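Running a self-published novella through a small festival's open submission: what the contract says

rkauf_press
Posted May 4, 2025

My novella got into the independent strand at the Maselau book festival and I'm trying to read the participation agreement before I sign.
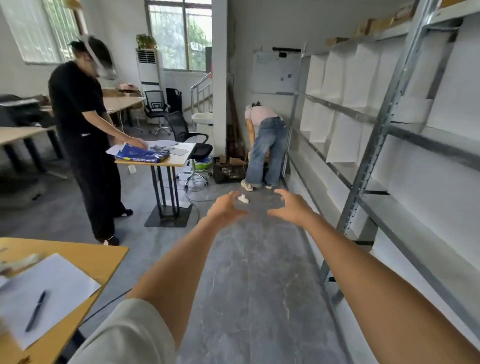
Clause 2 gives the festival non-exclusive audio rights to any session recording, with no end date. Clause 7 asks me to supply 91 copies on consignment to the on-site bookseller, Ostari, at a 45 percent discount, returns at my cost. Print run is 200. Has anyone signed this version?

stomavgate
I signed it in January for the poetry day. The audio clause covers the session only, so whatever you read aloud is in and the rest of the book is out. If you read a full chapter, the full chapter is on their feed for good. I read two short extracts and left it there.

The consignment number looks like a template default. Mine was lower, and I only have a pamphlet.

Vitola_L
Disagree on the audio point. "Session recording and materials presented therein" is the wording I was sent. If you put a page on a slide or hand out a chapter, that is arguably "materials presented." I would ask them to strike those four words.

stomavgate
My copy doesn't have "materials presented therein." Could be a newer draft.

rkauf_press
Mine has it. Clause 2, second sentence.

Vitola_L
Then strike it. Also check who pays freight on unsold stock. "Returns at author's cost" can mean postage or postage plus a handling fee. Ostari charged me both.

marginalia_dept
I'd sign it as is. A small festival isn't going to exploit a handout, and writers who send back marked-up contracts get remembered. The exposure is worth more than the clause.

Vitola_L
I've sent back marked-up contracts to three festivals and been invited again by two. Clause edits are routine. The person handling them usually has no opinion either way.

marginalia_dept
Your experience, not mine. I asked for a change once and my panel slot went to someone else.

stomavgate
On stock: offer 30 copies and a top-up if they sell through. A novella from an unknown press at a one-hour panel will not move 91.

rkauf_press
Thanks. I've written to ask for the four words out and 30 copies with a top-up option. I also asked whether the handling fee applies. Will post the reply when I get it.

Regula Kaufmann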